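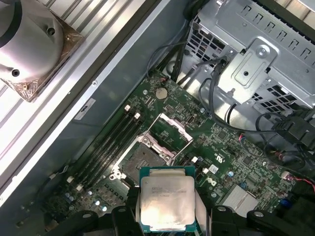

Nerska Technical Services, Workstation Maintenance Group

Section 3. Fitting the Processor

This section applies to desktop workstations on which the main board remains in the chassis during service. It replaces the loose sheet issued with the Pleltarby parts cabinet. Staff who have not completed bench training must work with a trained colleague present.

3.1 Before You Begin

Confirm that the job ticket lists both the processor being removed and the processor being fitted. A replacement must appear on the approved parts list for that board. A processor that fits the socket is not necessarily supported by the board firmware.

The following items are required:
Grounding strap and mat
Lint-free wipes and cleaning fluid
Thermal compound, Hokari tube or equivalent
Screwdriver from the Wieser bench set
Socket cover, if one was kept with the board

CAUTION: Shut down the workstation, unplug the power cord, and hold the power button for 3 seconds before touching any part inside the chassis. Wear the grounding strap until the side panel is back in place.

3.2 Opening the Socket

1. Lay the chassis on its side so that the board faces up.
2. Loosen the cooler screws a little at a time, working diagonally. Lift the cooler straight up and set it down clear of the board. Do not pull on a cooler that resists. Turn it slightly to break the bond of the old compound.
3. Press the retention lever down and outward, then raise it fully.
4. Raise the load plate until it stays open without being held.
5. If a processor is installed, lift it out by its edges and place it in a tray.

CAUTION: The contact pins in the socket bend under very light pressure. Do not touch them, wipe them, or blow on them. Keep screws and tools away from the open socket.
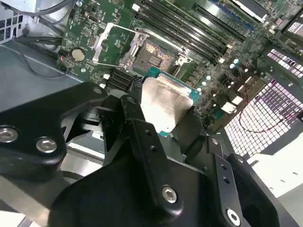 3.3 Seating the Processor

1. Hold the processor by two opposite edges with the metal cap facing up. Keep fingers off the contacts on the underside.
2. Match the corner mark and the notches on the processor to those on the socket.
3. Lower the processor straight down and release it. It must settle under its own weight. Do not slide it or press on it.
4. Check that it lies level on all sides. If it does not, lift it out and repeat from step 1.
5. Close the load plate, then lower the lever and hook it under its catch. Firm resistance from the lever is normal.

NOTE: The memory modules may be left out until the cooler is fitted. Record the slot each one came from.

3.4 Refitting the Cooler

1. Clean the processor cap and the cooler base with a fresh wipe. Allow both to dry.
2. Apply a small amount of compound to the center of the cap.
3. Set the cooler down squarely and tighten the screws diagonally, 2 turns at a time, until they stop.
4. Reconnect the fan cable.

3.5 Records

Enter the part numbers of both processors on form 132 and have the form initialed by the bench supervisor, Marek Urban. Questions about the approved parts list should be sent to Gergely Szilágyi.

Section revised June 1, 2023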